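Sunday, late

Spent most of the day on the rule sheet for the kitchen tasks. Fumiko Imai wants it done before the Roltelmont people start sending us their episodes, and she is right. We have 426 simulated runs from our own side and the three of us who labeled them did not agree on what counts as a finish.

The first argument was clearance. My draft said the fingers must stop 50 mm above any rim before moving sideways. Sachiko Chiba says a fixed number is a bad rule when the objects are all different heights, and that it should be measured from the tallest thing on the counter. I wrote it her way. I don't love it, but it is easier to check in a script.

Second was contact. In simulation you can drag the gripper through the edge of a dish and nothing breaks, so people get careless. The new wording says any touch on an object outside the task is logged as a fault, even if the task gets done. I went back through 116 of the old runs with that in mind and marked nearly 50 of them down. Fumiko took it well. The Ueda set still has to be gone over.

After lunch I worked on start positions. A run should not begin with the fingers already close to a rim, and the layout with the square bowl, the grill pan and the mortar and pestle is the one where it matters most. The bowl is big and the mortar is small and close behind it.

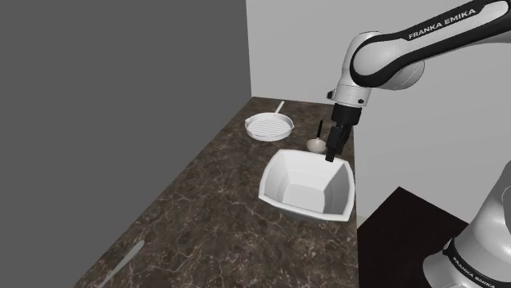
I put in a line saying the arm goes back to its home pose between runs, no exceptions. Isitz does it that way and their logs are much easier to read than ours.

Still open: what to do about utensils near the counter edge, and who signs off on changes to the sheet. Sachiko thinks two names. I think one name and a date. Will ask at the Zukanside call.

Made soup, went to bed too late again.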